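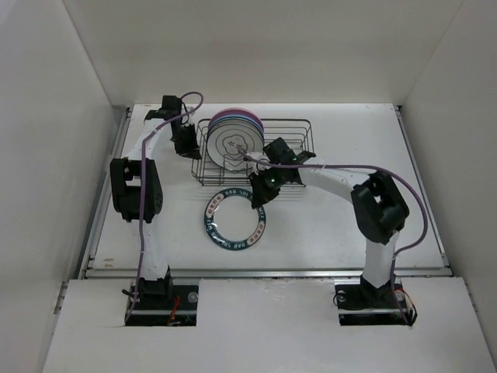 Gorkthorpe Announces Nadach Dish Rack and Plate Set for Small Kitchens

IVOSOV, 2018-06-26 - Gorkthorpe, a maker of kitchen storage and tableware, today announced the Nadach set, which combines a countertop wire dish rack with a group of matching plates. The set will go on sale in August through the Gorkthorpe web store and through Cuevas kitchen shops. The retail price is $49.

Nadach is the first Gorkthorpe product in which the rack and the plates were designed to the same drawing. Earlier racks from the company were built with wide, general-purpose slots meant to take plates from any source. Wide slots accept most plates, but they also let a thin plate lean until its face rests against the next one. Two faces in contact hold a film of water between them and dry slowly. In the Nadach rack, the spacing between the wires was set from the rim profile of the Nadach plates, with an allowance on each side for plates of other makes.

Rack construction

The rack is an open wire frame with a row of dividers running from front to back. Plates stand on edge between the dividers and are supported at two heights. The lower wires carry the weight at the rim. The upper wires limit how far the plate can tilt. The base wires are spaced so that a small saucer does not drop between them.

The front edge is lower than the back edge. A plate can be lowered in from the front without being lifted clear of the highest part of the frame, and a person standing at the counter can see which slots are free. The wire ends are closed off at the welds and face down or inward.

Four feet hold the frame above the counter. They can be pulled off for washing and pushed back on by hand. The clearance under the base wires was chosen to let a folded dish towel or a shallow drip tray slide in from either side. A drip tray is not included with the set. Customers who already own the tray from an earlier Gorkthorpe rack can use it with Nadach in the lengthwise position only.

Plates

The plates in the set have a smooth, glossy surface and a continuous curve from the center to the rim. There is no raised foot ring on the outer part of the underside. In testing, foot rings on other plates were found to catch on the upper wires during removal. The underside carries a shallow recess at the center instead, and the plates can also be stacked flat in a cabinet.

The launch colors are white, gray and pink. The pink is a soft pastel shade with the same gloss level as the other two. Each set is packed in a single color. Mixed sets are not offered at launch, although single plates in all launch colors will be sold separately at a later point.

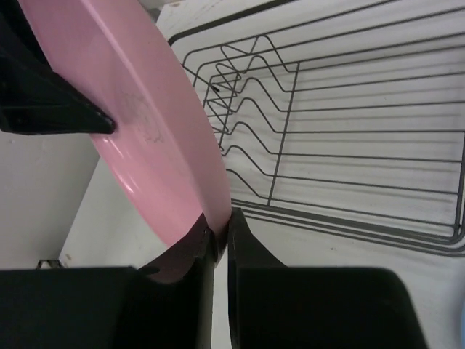 A pink plate seen almost edge-on, with light reflecting off its glossy surface.

Rim profile

Most of the design time on the plates went into the rim. A rim that is too thin chips at the point of contact with the wire. A rim that is too thick closes the gap between neighboring plates and reduces air movement. The final profile is slightly thicker at the outer edge than at the shoulder, and the outer edge is fully rounded on both sides. The rounding also affects grip. A plate is normally lifted from a rack by its upper edge, often with wet hands, and a square rim gives less contact with the fingers at that angle.

The same rounding helps when a plate is set down in a slot at a slight angle. The edge meets the lower wire and rolls into position without scraping. Gorkthorpe tested this with the plate held upright and with the plate tilted to either side.

Testing

Each rack sample was put through 2,000 loading cycles. One cycle is the placing and removal of a full row of plates. Samples were inspected for bent dividers, worn coating at the contact points and movement of the feet. Divider spacing was measured before and after the test. The acceptance limit was set at the point where a plate could touch its neighbor while standing in the rack, and all samples in the final design passed.

An earlier version of the rack did not pass. Its end dividers opened outward under repeated side loads, most often when plates were added from one end only. The production version has an extra cross wire at each end. This adds a small amount of weight and does not change the outside size of the rack.

Drying was checked with the rack full, half full and loaded with bowls at one end. The best results were obtained with every plate facing the same way. Bowls should be placed with the open side toward the end of the rack. Plates of very different sizes can be mixed, with the larger plates at the back.

Care

The plates may be washed by hand or in a dishwasher. Gray utensil marks, which can appear on any glossy tableware over time, can be removed with a mild non-scratch cleaner. The rack should be rinsed and wiped dry when water scale becomes visible on the base wires. Steel wool and bleach should not be used on the rack. The feet should be removed and the sockets cleaned at the same time as the frame.

The rack is intended for use on a flat counter. It is not rated for hanging on a wall or for use across an open sink.

Production and availability

The first production run consists of 3,000 complete sets. A further 2,000 racks will be made for separate sale, without plates. Both are assembled and packed at the Gorkthorpe plant in Ivosov.

Complete sets are shipped with the plates already separated by card sleeves and the rack packed above them. The carton has no foam parts. The sleeves can be flattened and recycled with the outer carton. A printed sheet with loading positions and care instructions is included, and the same sheet can be downloaded from the product page.

Cuevas shops will receive display units ahead of the sale date. Each display will have one loaded rack and one empty rack on a white counter so that shoppers can compare slot spacing with a plate of their own. Orders placed at a Cuevas shop before the sale date will be held for pickup at the same shop. Web store orders ship directly from Ivosov.

The rack without plates will be available in the same month as the complete set. Its price will be published when orders open. Replacement feet are sold in packs of four and fit only the Nadach rack.

Warranty

The frame is covered against broken welds and permanent bending in normal household use. The plates are covered against cracks in the glossy surface that are not caused by impact. Chips from impact, surface scratches and changes in color caused by unsuitable cleaners are excluded. Claims require the batch mark, which is on the underside of each plate and on the rear cross wire of the rack.

About Gorkthorpe

Gorkthorpe designs and manufactures dish racks, drawer inserts, shelf organizers and tableware for household kitchens. Products are sold through the company's own web store and through selected kitchen shops.

Media and trade inquiries: Gorkthorpe Press Office, Ivosov. Product samples and dimensional drawings are available to the trade press on request.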